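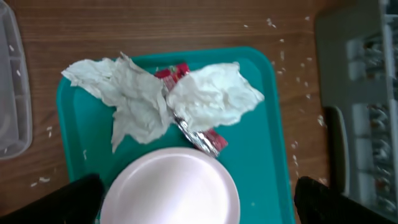 Photo: Irkwood Lodge

January 4, 2018

The Winter Leadership Session of the Sikside District was held over 2 days at the Willey Conference Hall, with members, advisors, and parents attending from lodges across the district. I had the privilege of serving as recording secretary, and I am posting this summary on my own page for those who were unable to attend.

The opening meeting was devoted to the district's charitable work. The meal fund closed the year with a balance of $623, and members voted to direct $300 of that amount to the food pantry in Lashari. The remainder will be carried forward and applied to the pancake breakfast in June. Lodges wishing to reserve a serving shift at the breakfast should write to the district office.

The afternoon was given to instruction. Newer members studied parliamentary procedure, while senior members reviewed the ritual for the installation of officers — a portion of our work that has received too little practice in recent years. The Irkwood team performed the opening from memory and was warmly received.

Two changes to the bylaws were also adopted. Annual dues will rise to $20, and each lodge must now submit its membership report before the district meeting is called to order. Lodges that have not yet received the revised report form may request a copy.

I have attended these sessions for many years and was encouraged by the number of younger members who rose to speak during debate. The minutes will be sent to all lodge secretaries once the district officers have approved them.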